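Matilde Simões has specified work surfaces and storage at Zosine for most of her career, and she has firm views on where produce should sit before it is put away. Her first rule concerns the container.

"Slotted sides," she says. "A solid bin holds moisture against whatever is at the bottom. With slots you get air, and you can see what you have without digging."

Her second rule is to keep the counter clear by moving small storage up. She fixes wire baskets to a rail or a side wall, 30 centimeters above the top, and keeps them shallow. Deep ones, she says, fill with things that never come out again.
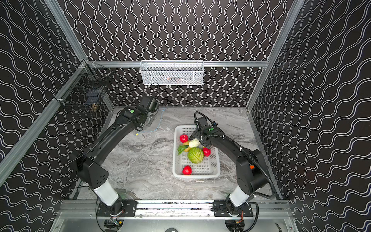

Apples, cabbage and greens in a slotted white basket on the marble-patterned top, with wire-mesh baskets mounted behind.

The display produce is fake, which Simões prefers for layout work. Real cabbages vary in size and wilt under lights. The order of loading still matters to her: heavy round items in the middle, leaves along one edge, standing up if they are long enough.

On the marble pattern she is less strict. Rónán Flanagan, who handles surfaces at Vikolport, argued for plain gray.

"Rónán wanted to see every crumb," she says. "I wanted a top that looks the same at noon and at six. We tested both for 40 days and kept the veined one."

She is now working on a narrower basket, 50 millimeters shorter on the long side, for the Plitov range. The slots stay the same width.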